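Repacking phones at Drinura: the operations lead on sharing a bench with two arms

Drinura takes in returned and refurbished phones at its site in Vorarville and sends them out again in retail boxes. Until last June all of the boxing was done by hand. Part of it now goes to a two-armed robot, and we spoke to the company's operations lead about what that has meant for the packing staff.

The job sounds simple. "Tray, phone, lid," the operations lead said. "A person does it without looking. For the arms, every one of those is a separate problem. The phone is thin, it is smooth, and it lies flat."
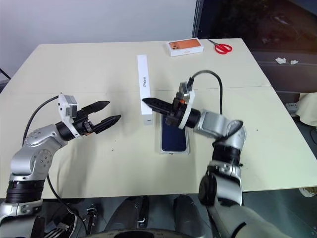

Page 6

The grippers have two fingers each, and the approach to a phone lying flat was the first thing the team had to work out. "You come in from the end or from the side. We tried both. A side grip holds better, but you need the table clear next to it."

Drinura bought the arms through an integrator, Damorico, and set aside 1000 boxing cycles before making any decision on shifts. In that period, 208 cycles were stopped by a person. Most stops concerned the packaging. "Lids are worse than phones. The walls are thin and they flex when you squeeze them. The people on the line told us that in week one, and we should have asked them before."

Six packers worked at the benches before the change and six work there now, but the hours are divided differently. Two of them supervise the robot in turns, log each stop, and reset the parts on the table. The others handle inspection, accessories and anything with a damaged box.

The operations lead did not claim that everyone was pleased. "One of the packers said the old job was dull but you could talk while doing it. Now you watch. Watching is tiring in a different way, so we cut the supervision turns to an hour."

Pay was another matter. Supervising was first treated as the same grade as packing. Staff objected, and the grade was raised after the trial. Training takes two days and covers the stop button, the log and how to set out trays.

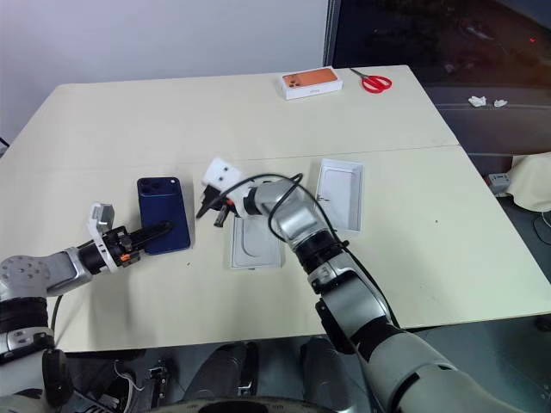 What comes next

A second bench is planned at the Nygård warehouse, where the box sizes vary more. The operations lead expects the stop rate to go up there at first and has asked for two packers from Vorarville to help with the setup. Sealing and labeling will stay manual at both sites for now.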